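How to Comment on a Draft Bill Before the Deadline Passes

I've been sending comments on state bills for years now, and my first few were terrible. Long, angry, addressed to the wrong office. A friend who used to work for a legislator finally sat me down and showed me what gets read and what goes in a folder, and I've been passing it along ever since. So grab a coffee and let's do one together!

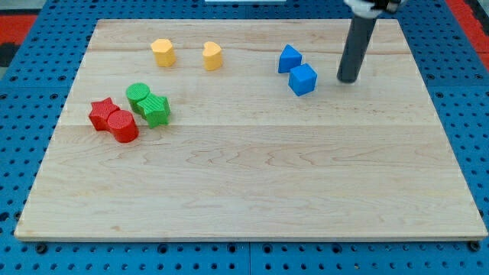

Step 1: Find the current version

Bills change while you're reading them. The text your cousin posted in the group chat is probably the one that was introduced, and by the time there's a hearing it may have been amended twice. Go to your legislature's website, type in the bill number, and look for the tab called "versions" or "text" (every state names it something different, sorry). Download the newest one and check the date on it.

I learned this on a housing bill. I wrote two lovely pages objecting to Section 4, and Section 4 had been taken out the week before.

Step 2: Read the definitions first

I know, I know. You want to get to the part everyone is mad about. But the definitions tell you who the bill covers, and that's often where the real fight is. "Provider" can mean a hospital, or it can mean your neighbor who watches three kids after school.

While you're in there, look for crossed-out words and underlined words. Crossed out means the law says it now and the bill would remove it. Underlined is new. Some of the stuff being crossed out is ancient – I once followed a reference back to a statute from 1903 about who could call a county meeting, and it was still doing work.

Step 3: Figure out where it's sitting

A bill in committee is the easiest kind to change. Look up the committee, then look up the members, and see if one of them represents you. If so, that's your first email. If not, write to the chair and copy your own representative.

Also find the fiscal note or the agency report, if there is one. If it's still pending, write that down. Asking a committee to wait for the numbers before it votes is a perfectly good comment all by itself, and it's an easy one for a legislator on the fence to repeat out loud.

Step 4: Write the thing

Keep it to one page. Mine usually go like this:

First line: the bill number and whether you support it, oppose it, or want it changed.
Second line: who you are and what town you live in.
Middle: one thing that would happen to you, or to people you know, if it passes as written.
End: the exact words you'd like added or taken out, with the section number.

That last part is the one most people skip. My friend Marcelino Pacheco got a single word swapped in a parking bill ("shall" became "may") and his whole comment was 265 words. He's very proud of it and will tell you so.

Check the limit on the online form before you paste. Ours cuts you off at 2000 characters, spaces included, and it doesn't warn you. I write mine in a separate document and save a copy, after losing one to a page that timed out.

Step 5: Send it early, and sign up to speak if you can

Online comments often close well before the hearing starts. If the hearing is at 9 a.m., the form may shut at 5 p.m. the day before. Staff need time to put the packets together, so anything that comes in late may never reach a member's desk.

If you sign up to speak, plan for two minutes and practice out loud with a timer. You'll go over. Cut the introduction and try again. Bring 10 printed copies, plus one for the clerk, and don't read the page word for word – they already have it.

Step 6: Follow up

Hearings get moved, and sometimes they get pulled entirely with an hour's notice. Sign up for email alerts on the bill number so you aren't driving to the capitol for nothing. If the bill gets amended, read the new text and send a short second note saying whether it fixes your problem.

And if your legislator voted the way you asked, thank them. Two sentences is plenty. Our session winds down in May, and I try to have mine in the mail before everybody heads home to their districts.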